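Home Products Hand-Held Grippers Accessories Support Contact

We use cookies to remember your cart and region. Accept Manage settings

Mondberg Inskip Hand-Held Gripper, Pair

The Inskip is a two-jaw gripper that a person holds and works by hand. It records what the jaws and the hand do, so the same task can later be taught to a robot arm. It is sold as a pair, for tasks that need two hands. Single units are listed under Accessories.

Each unit weighs 470 grams without its cable. The jaws open to 114 mm and close on a trigger under the index finger. The camera in the head records at 60 frames per second. Power and data both run through the one cable, so there is no battery to charge between sessions.

The jaws are black with yellow tips. We chose yellow because it stays easy to find in the recordings when the background is pale. The tips pull off and can be replaced one at a time. The soft tip is fitted at the factory, and a firmer tip for heavier items is in the box.

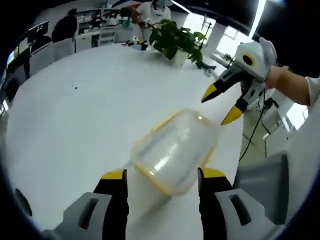
Food containers, lids and other smooth household items are a common starting point for new customers. Clear plastic is harder than it looks. Reflections move as the gripper moves, and the edge of the container can be difficult to pick out on a white table. If you plan to record a lot of clear items, set the exposure by hand before you start and leave it there for the whole session. Auto exposure works well enough for solid colors.

With two people working at the same table, agree on which side each cable runs. The standard cable reaches across most benches. A longer one is available for setups where the computer is against a wall.

What comes in the box

Two grippers
Two standard cables
Four soft tips, fitted
Four firm tips
Wrist strap for each unit
Printed setup card

Software

The pair works with Windley 3 and later. Recordings are saved as ordinary video with a separate file for jaw position. Windley 2 will open the video but ignores the jaw file. An update to the trimming tool is planned for May.

Shipping and returns

In-stock orders placed before noon ship the same day, except Saturday. Unused pairs can be returned within 66 days. Opened tip packs cannot be returned.

Related items

Inskip single unit
Soft tips, pack of four
Firm tips, pack of four
Long cable
Grostis table stand
Windley 3 license, one seat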